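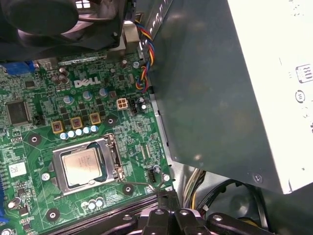
Prastener Bench Arm for PC Teardown and Refurb

Hi, I'm Pravesh Swanepoel, and I run the refurb floor at Modbridge. We take in office desktops when companies swap them out, strip them, test the parts, and build the good ones back up for schools and home users. The Prastener is the arm we use on the teardown benches, and we now sell it to other shops too, so this page is my attempt to tell you what it's like to live with. The spec sheet is further down if that's all you came for!

What it does

The Prastener is a single arm with a two-finger gripper and a small camera at the wrist. It bolts to the back edge of a regular bench and works down into an open case from above. We use it for the boring, fiddly, knuckle-scraping part of the job: lifting out loosened parts, holding a bundle of wires out of the way, picking up screws, moving things to the right tray. The wrist camera is the bit I'd miss the most. It puts a close view of the board up on the bench monitor, so I can read the markings around a processor socket without sticking my head in the case (I'm at the age where small print on a green board is a personal insult).

Our mix is heavy on Dell towers, and those were the first machines we set it up for. Once the cooler is off and the processor is showing in its frame, there isn't much spare room. You've got the power supply on one side, the fan on the other, chokes and capacitors standing up all over the place, and cables coming down wherever they please. A person gets through that by feel. The arm gets through it by going slowly, and I want to be upfront that it does go slowly.

What changed for us

I'll tell you how it went on our floor, because that's what people ask me on the phone. When the first arm came in, in November, the team was not thrilled. I wasn't either, if I'm fair. I'd spent years getting quick at this and I didn't love the idea of standing next to something that was going to be compared with me.

The comparison never really came up. A good tech is faster on any one machine, and still is. What changed was the shape of the day. Before, each of us did a machine start to finish, and by mid-afternoon your hands were sore and you were getting careless with socket levers. Now one person looks after two benches. You open the cases, check the board on the monitor, loosen what needs loosening, and let the arm do the lifting and sorting while you set up the next one. I go home with fewer cuts. I also do a lot more looking and deciding than I used to, and that's tiring in its own way, so we swap people off the arm benches at lunch.

Some things got worse at first. The trays have to be in the same place every time, and we were a messy shop. There's less chatting across the bench too, since you're listening for the stop tone. We moved the benches to face each other and that helped a lot.

Nobody lost a job over it here. We did stop hiring seasonal help for teardown and put those hours into testing, and I think you should talk that through with your own people before the crate arrives. We didn't do it early enough and I heard about it.

What it won't do

It won't take a processor out of its socket. The gripper could probably manage it, but I don't let it near the pins, and the standard Villa job list leaves that step to a person. It won't pull a stubborn power connector either. If a part resists, the arm stops, beeps, and waits for you. It also can't tell a good capacitor from a tired one, so inspection stays with you.

The software

Villa is the job software, and it comes with the arm. You build a job by moving the arm by hand and saving each stop, then naming it something you'll recognize later (ours are named after what goes wrong with them). You can keep up to 125 jobs on the controller. If you already use Vudemer for inventory, Villa can send it the tray number for each part, and that saved us a whole lot of handwritten labels.

Specs

Reach: 647 mm
Gripper: two-finger, black plastic, replaceable pads
Camera: wrist mounted, color, adjustable light
Saved jobs: 125
Arm weight: 28 lb
Pad change: every 1,000 cases, sooner if you handle a lot of steel
Mount: rear bench edge, four bolts

In the crate

Arm, controller, wrist camera, bench mount, stop button with a long cord, two sets of spare pads, Villa on a USB stick, and a printed setup guide. Trays are sold separately, though any flat-bottomed parts tray will do as long as you tape down an outline for it.

Setup and help

Plan on a full day for the first bench. The bolting down is quick and the rest goes into teaching jobs and arguing over tray positions. Keep the stop button on the side of your weaker hand, where you won't park your coffee in front of it. Anti-static mats and straps are still required for everyone at the bench.

If you're local to Modbridge you're welcome to come by and run a case through it yourself. Mornings are best, before ten, while the benches are still tidy. Bring one of your own machines if you can, and ask whoever is on shift what they think of it. For a quote, use the contact form and tell us which models you see most.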